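Moving staff profile pages to a new WordPress theme without losing the bios

Posted 2020-11-10 by Citlali Ayala

Quick one, writing this between calls. We moved a small firm's site (Teltton, 136 profile pages, don't ask) onto a new theme and I promised Aileen Saludo I'd write down the order we did it in. Assumes you have admin access and a staging copy. No staging copy, stop and make one.

What you need

Admin login. FTP or the host's file manager. A spreadsheet program. An afternoon, two if the old theme stored bios in its own fields.

Step 1. Find out where the bios live

Open any profile in the old theme. If the text is in the main editor box, good, skip to step 3. If it's in separate boxes under the editor (Position, Phone, Areas of Work etc) those are custom fields and the new theme won't show them by itself. Write down every field name exactly. Capitals matter, underscores matter.

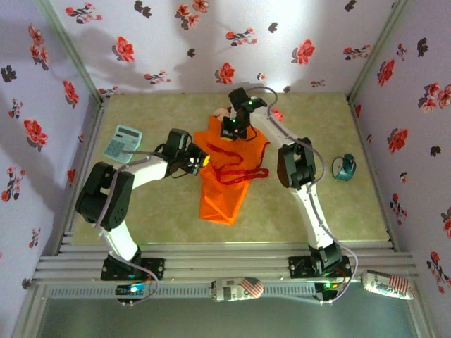 Two arms, one orange bag.

Step 2. Export the fields

Tools, Export only gives you an XML file. Fine as a backup, useless for checking. Use a CSV export plugin, pick the profile post type, tick every custom field. Open the file. Look for blank columns. We had two, both because somebody typed "Postion" years ago and half the pages used that one.

Names with accents: save as UTF-8. Irena and Zuzanna Chmielewska came through fine but Żak came out as garbage the first time. Excel did that, not WordPress. 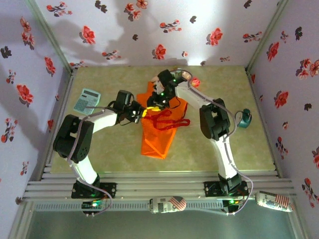
Step 3. Set up the new template

Child theme first. Always. Edit the parent and the next update wipes it.

Copy the single post template into the child theme folder, rename it single-profile.php (or whatever your post type is called, check the slug). Add the fields where you want them. Name, position, phone, photo, then the long bio. Keep bios under 2000 characters if the client lets you, the layout gets ugly past that on phones.

Then Settings, Permalinks, hit Save. Don't change anything, just save. Fixes most of the 404s.

Step 4. Import on staging

Run five pages first. Check them logged out. Check one on a phone. If the photos are missing the importer is probably pointing at the old domain, so turn on "download images" and run the five again.

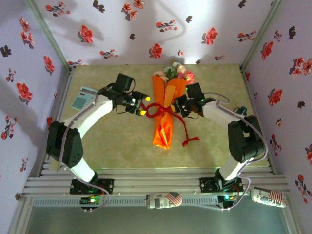 Once those look right run the rest in batches of 20 or so, becuase shared hosting will time out on you otherwise. Match on the slug and not the title. Two people with the same name will overwrite each other if you match on title.

Step 5. Redirects

Old URLs were /people/name, new ones /team/name. One line in the redirect plugin handles it, with regex on. Test a few by hand. Shirley Kennedy at the Fellville office had hers printed on business cards so we tested that one first.

Step 6. Go live

Full backup. Push files and database. Clear the cache, then clear the host's cache too, seperate button. Submit the sitemap again.

Leave the old theme installed but inactive for a couple weeks. We deleted ours from the Anov site in April and had to dig a logo out of a backup.

Comments are open if a step doesn't match your version, menus move around.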